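Troltden Pick Planner
Grasp and motion planning for bin picking
License per robot cell: $2,299
Updates included for 30 months

Overview
Troltden Pick Planner takes a depth image of your bin, decides what to grab and how to get there, and sends the path to your controller. It does this all day without asking for a raise – the update fee comes later, and it's listed above.

What you get
Pose estimation for box-shaped and cylindrical parts
Path planning with full bin, gripper and hose models
Replay tool, for finding out whose fault it was
Sample project with 964 labeled grasps

Requirements
Linux PC with a supported graphics card
Calibrated depth camera
2 network ports, one of which you'll swear was working
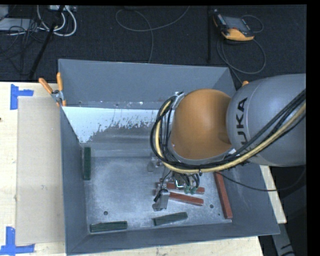 Cable modeling is the feature customers skip in the demo and call us about in August. Most planners treat the arm as a clean shape from the catalog, free of anything it has to drag along. On a KUKA arm dressed like this one, black cables and a pale yellow hose loop around the wrist, and a thin cable droops across the bin wall. The planner gives them a soft volume of their own, so a path to the red block by the right wall has to leave room for the hose as well as the fingers. You set the slack once, in a dialog that Hongmei Xu has redesigned almost as often as we've shipped it.

Support
Email, answered by engineers. Ask for Zinhle Nkosi if your controller is older than your interns.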